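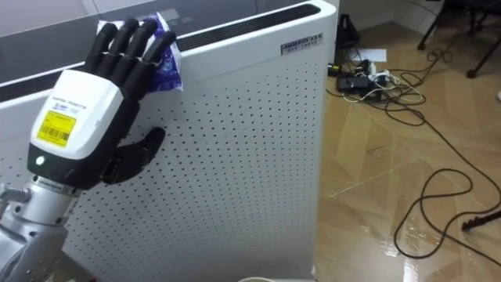 How often should the cloth be changed when a robot hand does the dusting?
At the end of every appliance, and sooner if it has been dropped on the floor. A cloth that has done one machine goes in the wash bag before the hand starts on the next.

Fimus Household Wiping Practice Pack

We wrote the Practice Pack for people who run robot hands on ordinary domestic cleaning and would like everybody on the team to go about it in the same sensible way. It is a printed handbook with a set of wipe-clean cards to keep near the work, and we have tried very hard to keep the language friendly, so that a new starter can pick it up on a Monday and be getting on with things by lunch.

What the air purifier card asks for
Switch the purifier off at the wall and let the fan stop before the hand comes near it.
Fold the cloth so that fabric sits between the fingertips and the casing.
Wipe along the top rim first, then work down the front panel with a light touch — perforated metal dents more easily than you might think!
Keep spray away from the vents. Dampen the cloth well away from the machine.
Bring cables back from the arm's working area and walk the floor once before starting.
Keep one person within reach of the stop button for the whole session.

What comes in the pack
Handbook, 60 pages, spiral bound so it lies flat on a bench
40 task cards, covering appliances, worktops, shelves and doors
3 blank record pads for noting cloth changes, stops and anything odd

Promlow or Makokha edition?
The Promlow edition is for a single fixed arm, and the Makokha edition adds a longer chapter on two-handed work and moving bases. The cards are the same in both, so if you already have one and only want the extra chapter, do drop us a line and we'll sort you out with the pages.

Please note that the pack is a guide to good practice and doesn't replace your own risk assessment or the instructions that came with your equipment.

Price: £345 per pack, delivery included
Dispatched from our Brarden office
Cards last revised in January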